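Juli, kurz nach sechs Uhr früh

Wieder zu früh wach, wieder der Müllwagen, der neuerdings im Rückwärtsgang durch die ganze Gasse piept. Ich habe mir gestern vorgenommen, endlich aufzuschreiben, was ich von diesem Schlafkurs halte, bevor ich mir die Sache schönrede. Die Kasse zahlt ihn zur Hälfte, die andere Hälfte, 160 Euro, habe ich überwiesen, und vermutlich fällt mir schon deshalb jedes kritische Wort schwerer, als es sollte. Wer gezahlt hat, will, dass es wirkt.

Der Kurs heißt Plevus und besteht aus einem Armband, einem Heft und einer App, die mir jeden Morgen eine Zahl gibt. Heute: 37. Gestern hatte ich eine bessere, obwohl ich gestern wach lag und die Deckenlampe angestarrt habe. Offenbar hält das Armband regloses Herumliegen für Tiefschlaf. Im Heft steht, man solle »den Trend betrachten, nicht den Einzelwert«. Ein praktischer Satz, denn mit ihm lässt sich jeder Einzelwert wegerklären. Wenn der Trend irgendwann auch nichts taugt, wird vermutlich der Mensch schuld sein, der ihn betrachtet.

Was mich am meisten stört, ist die Sprache. Schlaf wird dort »aufgebaut«, es gibt ein »Schlafkonto« und eine »Abendroutine mit Ertrag«. Ich habe mein ganzes Leben lang geschlafen, mal gut, mal schlecht, ohne dass irgendwer einen Ertrag erwartet hätte. Meine Großmutter trank abends ein Bier und ging ins Bett. Zugegeben, sie hat auch gejammert, dass sie nicht schlafen könne. Das vergesse ich in solchen Vergleichen gern.

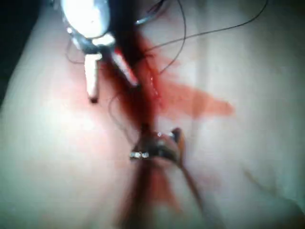

Trotzdem habe ich die zweite Woche brav mitgemacht. Kein Kaffee nach dem Mittagessen, kein Bildschirm im Bett, das Fenster gekippt. Am Fenster scheitert es schon, denn wer sich das ausgedacht hat, wohnt nicht über dem Hof der Bäckerei Benmoussa, wo um halb vier die Bleche aus dem Wagen gezogen werden. Sie machen gutes Brot, ich will mich nicht beschweren. Aber frische Luft und Ruhe bekomme ich nachts eben nicht gleichzeitig, und für diesen Fall hat das Heft keine Seite. Ich habe nachgesehen.

Den Kaffee vermisse ich mehr als erwartet. Am Nachmittag werde ich davon müde, lege mich hin und bin abends munter. Ob das nun für oder gegen die Methode spricht, weiß ich nicht. Im Forum zum Kurs (312 Beiträge, ich habe viel zu viele davon gelesen, natürlich am Bildschirm und natürlich im Bett) schreibt die eine Hälfte, ihr Leben habe sich verändert, und die andere fragt, wie man das Armband auflädt. Enttäuschte finde ich kaum. Entweder es gibt keine oder sie schlafen längst und haben anderes zu tun. Wahrscheinlich haben sie aufgehört und schreiben niemandem davon, so wie ich damals beim Rückenkurs in Stokitz auch einfach nicht mehr hingegangen bin.

Überhaupt Stokitz. Dort habe ich im letzten Sommer so gut geschlafen wie seit Jahren nicht, in einem Bett mit durchgelegener Matratze, mit Kaffee um fünf und einem Krimi bis Mitternacht. Kein Armband, keine Zahl. Vielleicht lag es am See, vielleicht am Urlaub, vielleicht erinnere ich mich falsch. Ich traue meinem Gedächtnis da so wenig wie der App. In Ulunton, auf der Reise davor, war das Bett ausgezeichnet und ich habe kein Auge zugetan. Jedenfalls steht es so im alten Tagebuch, Seite um Seite Gemecker über die Klimaanlage.

Ich werde den Kurs zu Ende machen, bezahlt ist bezahlt. Allerdings will ich ab heute abends selbst eine Schätzung für den nächsten Morgen auf einen Zettel schreiben und nachher vergleichen, was das Armband meint. Wenn ich mit bloßem Raten genauso gut liege, kommt es in die Schublade zu den Ladekabeln.

Halb sieben. Der Müllwagen ist weg, dafür bohrt jetzt jemand im Haus gegenüber. Ich mache mir einen Kaffee, vormittags ist er ja erlaubt, und nachher muss ich noch die Bücher zurückbringen und Waschmittel kaufen.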